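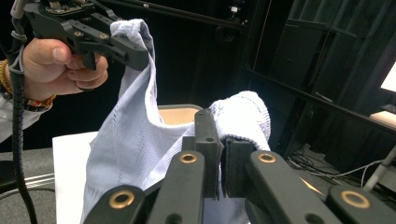

Koster hand-held gripper pair: fabric slips when folding knitwear

Asked by Wian Nel, February 2024
Tags: grippers, textiles, Koster, jaw pads

We bought the Koster hand-held kit (two grippers, cable loom, software licence) to record folding demonstrations on garments. Woven shirts are fine. Fine-gauge knits are not. With one gripper on the top edge and the other holding a bunched section, the single-layer side creeps out of the jaws as soon as the fabric is pulled taut. The bunched side holds.

Already tried: cleaning the pads with isopropyl, raising the closing force in the Koster settings page, swapping left and right units. Raising the force left marks on the ribbing and made little difference to the slip.

Is this a pad problem or a linkage problem? Sirnum sell a replacement pad set, but I would like to know before ordering. Firmware is as delivered.

Answer 1 (accepted)

Check the linkage first. Close the jaws on a strip of printer paper and pull it out sideways at the tip, then again halfway down. If it drags at the root and slides at the tip, the fingers are not closing parallel. On ours the pivot bushings had worn after 2,000 cycles and the tip gap was visible against a lamp. Replacing them fixed the tip gap and most of the slip.

If the paper drags evenly, it is the pads. The stock ones are too hard for a single layer of knit. The Sirnum set is softer and fits the same screws. Let the adhesive cure for 48 hours whatever the leaflet says. Put the closing force back to default afterwards, or you will mark the fabric again.

Also take a deeper bite. A couple of millimetres of edge is not enough on anything that stretches.

Answer 2

Had the same with the Ganenix version, pretty sure it's the same mechanism. Silicone tape on one side only. Lasts a few days then peels.

Answer 3

Have you looked at Cultilell? Their grippers are dearer but come with fabric pads.

Comment on Answer 1, by Wian Nel

Paper slides at the tip on one unit, even on the other. Bushings ordered for the first, Sirnum pads for both. Is there a torque figure for the pad screws? The manual stops at section 9 and does not give one.

Reply

None published that I know of. Finger tight plus a small nip with the short key.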